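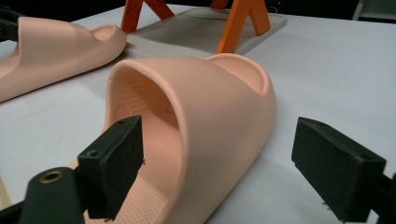 *Slide sandals, pads open either side of the near one, ready for the approach check in step 3.*

# Writing handling rules for a hand-held gripper (the way we do it at Kedilstead)

Updated October 3, 2022

When I started collecting grasps with the hand-held gripper I had no rules at all. I picked things up, put them down and saved the lot. Then we swapped recordings with the Prumcombe bench and found that my "good" grasp was their "reject" – and 144 of my clips had to be gone through again by hand. It took me most of January. So we wrote some rules, and this page is how to write your own without losing a month to it.

I'm using shoes all the way through, as they're awkward and everyone has a pair lying about.

## 1. Say what counts as one task

Ours reads: "One item, picked up, moved, set down, pads fully open at the end." If you have a pair on the table, that's two tasks. I used to do both sandals in one go and it made the clips a pain to label.

## 2. Check the pads before you touch anything

Look at both faces. Textured pads pick up grit, and the corners go round with use, which is fine up to a point. Decide what that point is and write it down! We keep one unused pad taped to the wall and hold the working ones up against it. Check your screws at the same time.

Our rule is a pad check every 37 grasps. Delorme do theirs every 15, but they handle a lot of rough stuff.

## 3. Approach open, stop, then close

This is the one people skip. Bring the gripper in with the pads open, one each side of the item, and stop for a beat before you squeeze. You want clear table between pad and item where you can get it. With a chunky moulded slide you've got a big rounded strap in the way, so come in low and check neither pad is going to catch the footbed as it closes.

If a pad is already overlapping the item from where you're looking, back off a little and look from the side. It may only be the angle. If it's really touching, start again.

## 4. Pick your grip zones by type of item

Write these per type, in plain words. For slides ours are:

- **Yes:** both outer side walls, level with the strap
- **Yes, with care:** the strap itself, one pad inside and one on top
- **No:** the heel lip on its own (it bends, and the shoe swings)

Clondville allow the heel lip. We've argued about it twice and I still think they're wrong.

## 5. Keep the second item out of the closing path

Leave the other shoe of the pair on the table if you like, we do, but keep it well behind the one you're working on. Same goes for stands and props. I now close the pads once on thin air, off to one side, just to remind myself how much room they sweep.

## 6. Write down the failures too

Dropped it? Nudged it? Keep the clip and mark it "failed" with a reason from a fixed list. Don't let people type whatever they fancy – we did, and ended up with 511 notes that said things like "hmm" and "bit wonky". Those were mostly mine.

## Before you share the rules

Give the page to someone who hasn't used the gripper and watch them do one pick with it. Don't help. Every time they look up at you, there's a line that wants rewriting. Ours went through four goes before the approach step made sense to anyone but me, and I'm still not happy with the wording on soft slippers.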